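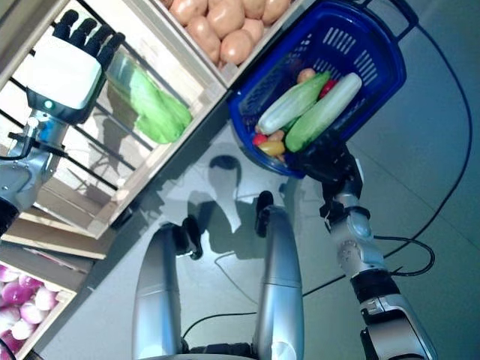 Napa cabbage in its crate, courgettes and peppers in the basket.

Vegetable counter: your questions

Do I have to take a basket?
No, but you try carrying 29 sprouts in your hands.

Which end of the napa cabbage is the top?
The leafy one. Customers hold it either way up and the cabbage has yet to complain.

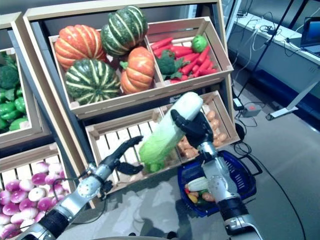 Eimear Gallagher
Produce Displays, Walley & Doherty

Where do squashes go?
Upper tier, next to the red chillies. Please put them back there and leave the potatoes in peace.

I've changed my mind about a pepper. Now what?
Return it to its own crate. Green ones live below the broccoli.

Can I rearrange the turnips?
We would rather you didn't.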